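4. Clearing the desk top

Before fitting the Duvis organiser, the desk has to be empty. Most desks are not, and most contain at least one thing that belongs in a bathroom.

4.1 Take everything off the surface and wipe it down with a damp cloth. Let it dry.

4.2 Stand the pencil cup on its base, towards the back, with nothing in it. Pens go in at step 11.

4.3 Move anything that has wandered in from another room. A hairbrush is the usual offender - it will not fit the cup, whatever angle you try, and the organiser has no slot for it either.

Note: lay a brush flat until you find it a home. Bristles shed on everything near them.

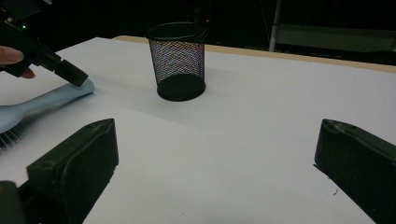 4.4 Sort what remains into two piles, keep and bin. A third pile called "maybe" is a drawer in disguise.

Caution: do not drag mesh cups across a painted or white surface. Lift them. The Plusow touch-up pen covers scratches up to 3 cm long, and is sold separately, as you would expect.

4.5 Put the keep pile back, heaviest things first, then go on to section 5.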